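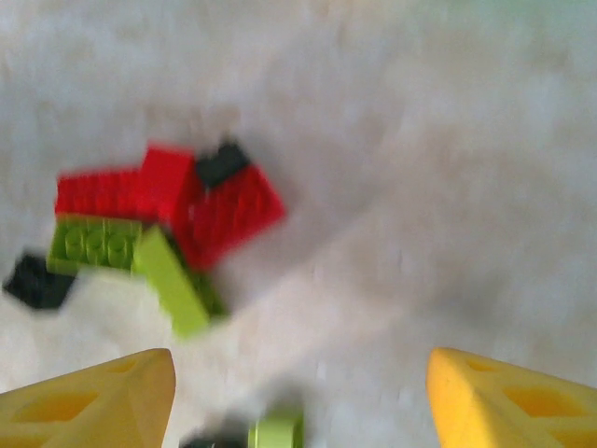 Gripper Practice at Arkavau - Gallery

These are the working rules for the sorting cell at Arkavau, put together by Liv Ekström and Rachid El Khatib and last changed in April. They apply to all 18 stations.

Open the fingers fully before coming down over a pile. Start with a piece at the edge.

Leave clear surface between the main pile and any stray pieces - strays are picked last.

Keep hands outside the marked area until the arm has stopped. After two missed grips, stop and call the shift lead.

Finger checks are at 7 a.m. Report wear to Said Ghoneim.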